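Oiling a wooden table top (the slow way, quick write-up)

Done this on three tables now, last one in March. Writing it down before I forget again. Works for bare or previously oiled wood. Not varnish. If yours is varnished you need a different page, or a lot of sandpaper.

What you need

Hardwax or plain table oil, clear. I use whatever the hardware shop in Mastlow has in. Small tin does a normal kitchen table twice over.
Sandpaper, 120 and 180 and a bit of 240.
Cork block.
Cotton rags, old T-shirts fine. No fluff.
White spirit.
Gloves, the thin sort.
Metal bucket of water for the rags. Don't skip this, see the end.

Check what's on there first

Drop of water on the top. Leave it a couple of minutes. Soaks in and goes dark = bare or tired oil, carry on. Sits in a bead = still sealed. Try a second spot near the middle, the edges always hold up longer.

Clean it

Warm water, tiny squirt of washing up liquid, cloth wrung out nearly dry. Then a plain damp cloth. Leave overnight. If there's grease round where people sit, go over it with white spirit, windows open.

Sanding

120 first, with the grain, always with the grain. Long strokes end to end. Don't stop and rub at one ring mark, you get a dip and the oil shows it up teh minute it goes on. Rings: do the whole board that the ring is on, same number of strokes all along.

Then 180. Then hoover, then wipe with a rag with a bit of white spirit on it. Any scratches across the grain will show up now so go back and sort them.

I stop at 180 on the top. 240 only for the edges and corners where hands go. Too smooth and the oil doesnt get in.

First coat

Stir, don't shake. Pour a bit on a rag, not on the table. Thin. Thinner than that. Work along one board at a time and keep a wet edge.

Leave it 20 minutes. Then wipe off everything that hasn't gone in, clean rag, press quite hard. Should feel barely damp. Shiny patches mean you left too much, wipe again before it goes sticky.

Drying: tin says 11 hours, I give it overnight and most of the next day. Cold room, longer. My first one was done in the garage at Purkside in winter and was tacky for the best part of a week.

Second coat

Very light rub with the 240, just to knock the fuzz off. Hoover. Same again with the oil, but less of it, the wood takes hardly any this time. 2 coats is enough for most tables. A third if it's pale wood and gets heavy use. 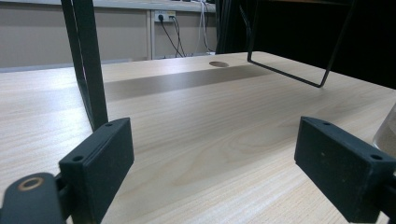

Light-coloured wooden top, two black gripper fingers over it.

Pale wood goes yellower with most clear oils. Test underneath first. If you hate it there are oils with a touch of white in, put on exactly the same way.

Go easy for a week after. No hot mugs, no wet cloths, nothing heavy left standing. I start on a Saturday so it's usable-ish for the following weekend.

Rags!!

Oily rags can heat up by themselves and catch fire. Really. Into the bucket of water straight away, or spread flat outside to dry, single layer. Never scrunched up in the bin.

Keeping it up

One thin coat when the water drop starts soaking in again. About once a year for ours. Wipe spills when you see them, no spray cleaners, mats under anything hot.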